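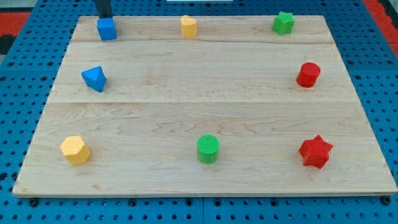 How to Play Round the Board, a Shape Game for a Wet Afternoon

Posted Monday, May 13, 2019

My aunt Zohreh Ranjbar taught me this game in her kitchen in Filtcombe, using the blocks from a shape sorter whose box had gone missing years earlier. If you have had small children in your home, or have been one, you probably own a set like it. The box goes first. The blocks are immortal and live under the couch.

It takes 3 minutes to set up and two people to play. Children from about the age when they stop eating the pieces can manage it. Adults can too, with some coaching.

What you need

A flat board. A large cutting board is fine, and so is a leftover shelf. I like pale wood because the colors stand out against it and you can spot a blue cube without your glasses. Ours is glued up from planks, and the seams turn out to be useful, as you'll see in a minute. If yours is one solid piece, congratulations on your superior lumber. Put down a strip of masking tape.

A handful of chunky plastic shapes, no two alike. A cube, a heart and a star make a good start. If you have two of the same shape in different colors, leave one out until everybody knows the rules, or you will spend the afternoon in arbitration.

A cloth bag or a clean sock.

A timer, if you must.

Setting up

1. Put the board down on something that doesn't slide. On a slick tabletop, slip a damp dishcloth underneath. My cousin's family in Rakthorpe skipped the dishcloth and now plays on the rug.

2. Wipe the board. There will be jam.

3. Stand the shapes around the edges and keep the middle clear. Put them close enough to the edge to leave a good open space, but far enough in that a sleeve won't take them to the floor. A finger's width is plenty.

4. Use a seam to line up your far row. Ours runs just inside the far edge, so the cube, the heart and the star all stand on the strip behind it. Cube in the left corner, heart in the middle, star on the right. Starting the same way every time makes the memory part fair, and it lets you see at a glance when somebody has wandered off with the star.

5. Stand the heart so its heart shape faces up. Same with the star. Laid on their sides they roll, or lurch, and then there's a discussion.

How to play

The first player is the Caller. The second is the Mover. The Caller looks over the board and gives one instruction, such as "Heart to the middle." The Mover does it, then puts the heart back exactly where it came from.

Now the Caller gives the same instruction with another one added. "Heart to the middle, then star to the middle." The Mover does both, in order, returning each piece before touching the next. Then three, then four, until the Mover forgets, guesses, or claims to have heard something else.

Swap places. Longest chain wins.

Zohreh scores it at 2 points for each correct move and takes one off for sighing. You can leave out the sighing rule if you are playing with anyone over twelve, as the game would never end.

The bag round

When the basic game gets easy, bring out the sock. The Mover shuts both eyes. The Caller takes one piece from the board and drops it in. The Mover opens up, looks at the gap, and has to say what used to stand there, shape and color both. Then they reach into the sock without looking and confirm it by feel.

A star is a gift. Everybody knows a star by feel. The cube is easy as long as you don't overthink it, and grown men overthink it. Mohammed-Awal Quansah, who lives next door to us and fixes clocks for a living, once held a cube in a sock for 30 seconds and announced that it was "probably the heart."

The long way round

This one is for a single player, or for two who are no longer speaking. Pick any piece. Move it all the way around the edge of the board, passing behind or in front of every other piece, without touching one. Back to the start. If you knock something over, set it upright and begin again from the corner.

Slide, don't lift. Lifting is walking around the maze and telling people you solved it.

To make it harder, use one finger. To make it much harder, use your other hand and have somebody talk to you about their vacation.

Common problems

The pieces slide too easily. The board has been oiled. Turn it over.

The pieces stick. See jam, above.

One player keeps moving things back to slightly the wrong place. Make a light pencil mark under each piece before you start. It erases, mostly. I did this on the good side of ours and have been hearing about it since last June.

A child wants to build a tower. Let them build the tower. A stack with a heart in it is more interesting than one made entirely of cubes, and you can go make coffee.

Putting it away

Count nothing, just look for gaps. Everything goes in the sock and the sock goes on a hook, high up. The board goes back to the kitchen, where it will be needed for onions. Wash it after the game and again after the onions, and don't leave it standing in water, or the glue lines will start to open up and you'll have three smaller boards.

Next up on the page: the button version, for people whose blocks really are all under the couch.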